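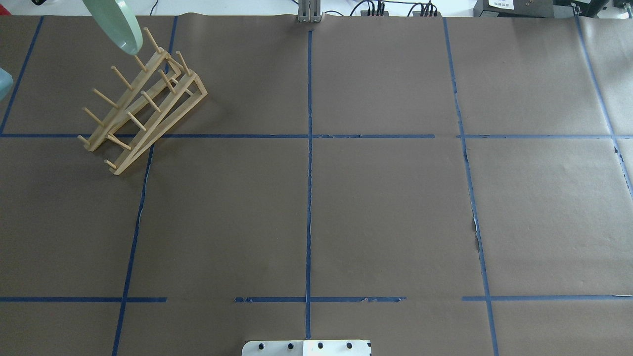
Kraft paper on the worktable, week two

I switched from a vinyl mat to brown kraft paper in May 2024. The roll is 200 feet and cost less than the mat did. Painter's tape holds it down and doubles as a layout grid, so an object can go back to the same panel each time without measuring.

Notes so far:

Tape goes on after the paper has been flat overnight. On the first attempt I taped straight off the roll and the middle panels bubbled.

Dark blue tape reads well against brown. The pale green I tried first did not.

The wooden dish rack slides more on paper than it did on vinyl. Bare wood. I mark its corners in pencil - faint, but enough.

Ho-yin Tsang suggested a heavier grade of paper. I have 5 sheets of it to test once this layer tears. The tape stays the same.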